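About Stulstead Shared Workshop

Stulstead is a members' workshop in a former joinery unit behind the old dairy. We have a wood room, a metal room, an electronics bench and a long room upstairs that is mostly used for robots. Members pay monthly, hold their own key and can come in at any hour. The wood room machines go off at nine in the evening, as agreed with the houses behind us.

The workshop opened as a place to mend things. The first members wanted somewhere to use a table saw without annoying a neighbour, and for a good while that was all it was. The electronics bench came next, then the 3D printers, and after that a few of us started building things that moved. The robot group now takes up a fair share of the floor and a larger share of the electricity.

What we do

Most members work on their own projects. You might find someone gluing up a chair next to someone rewinding a motor. There is no set programme and you don't have to show your work to anyone. We do ask that you take the inductions for any machine with a guard on it, and that you put your name and a month on anything left on the project shelves. Anything still marked August when the clocks go back will be moved to the give-away box.

Alongside that we run one shared build at a time. A shared build belongs to the workshop, the parts are bought from the workshop fund, and any member can work on it. The first was a timber drying cabinet with a fan controller. The second was a small plotter, which still works and is kept under the stairs. The present one is Jemomura.

Jemomura

Jemomura is a robot arm with a two-finger gripper, meant for light bench jobs: passing a part, holding a board still while you solder, putting screws back in the right tray. It is made at home scale. The joints are printed, the links are aluminium tube, and the base is a piece of kitchen worktop with the edges rounded over. So far the build has cost the fund £2,201, with the motors taking the greater part of it.

The work is divided into three parts. The arm itself is looked after in the metal room. The wiring and motor drivers are done at the electronics bench, which has the only decent microscope. The software side meets upstairs, or at home on a shared call, and calls its part Ziltmont, after the name someone gave the first folder.

Ziltmont is a simulator setup together with the control code. We came to it after bending two fingers on the first gripper by driving it into the bench. A member had typed a height in centimetres where the code wanted metres. The fingers were quick enough to print again but the gearbox behind them was not, and the arm was out of use for most of a month. Since then any new motion is tried in simulation before it goes near the arm. The rule is written on the wall beside the power switch.

Working this way has other uses. Members without a free evening can get on with their part at home, with an ordinary laptop if they turn the shadows off. Two people can work on the same motion without waiting for the arm. New members can make mistakes freely, and we encourage them to do so before their first session on the hardware.

The simulated view that gets the most use looks down over the back of the gripper to the floor. The floor is a plain plank texture. We tried a flat grey one and found it hard to judge how far the gripper had moved, but the board joints give the eye something to measure against. The shadows are useful for the same reason, and most of us leave them on if the computer can manage it.
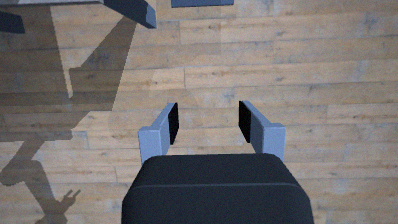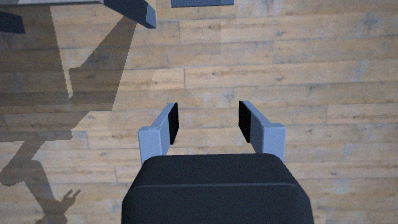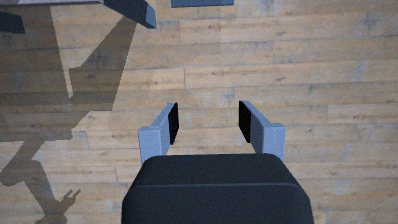
Gripper open over the plank floor, with the arm's shadow to the left.

The next piece of work on Ziltmont is the grip itself. At present the code closes the fingers to a set width, so it needs to be told the size of whatever it is picking up. We would like it to close until the motor current rises and then stop. A first version exists and is fine with wooden blocks. It crushed a paper cup and let go of a roll of solder, so it stays in simulation for now. If you have worked with current sensing and have a few hours to spare, please come and look at the code with us.

After that there is the question of the wrist. The existing one has too much play in it, enough to miss a screw tray. One group wants to buy a better bearing and the other wants to redraw the whole part. Both drawings are pinned up by the kettle and comments in pencil are welcome.

The Jarman bench

The large bench upstairs is known as the Jarman bench, after the name stencilled on its side when we got it. It came out of a school that was being cleared and it took most of a morning to get it up the stairs. The arm is bolted to the left end. The right end is for general use and should be kept clear of glue. Please don't unbolt the arm to make room, even for a short job, as the zero position has to be set again each time.

Joining

You don't need any experience with robots, or with tools. New members start with a tour and a general safety talk, which together last an hour and a half. After that you can use the hand tools and the electronics bench straight away, and book inductions for the rest as you need them. There is a reduced rate for students and anyone out of work. Under-16s are welcome with an adult who is also a member.

To work on the shared build, come to an upstairs session. These start at seven in the evening and the dates are on the notice board and in the members' email. Bring a laptop if you have one. If not, there is a workshop machine with Ziltmont already on it, and the login is taped inside the cupboard door.

Finding us

The entrance is through the yard, past the dairy wall, at the green door with the bell. The front door on the street belongs to the upholsterer. There is parking for a few cars in the yard and a rail for bicycles under the lean-to. The wood room, the metal room and the toilet are on the ground floor and step-free. The upstairs room is reached only by stairs at present, so if you would like to join the robot group and can't use them, let us know and we will hold the session at the electronics bench.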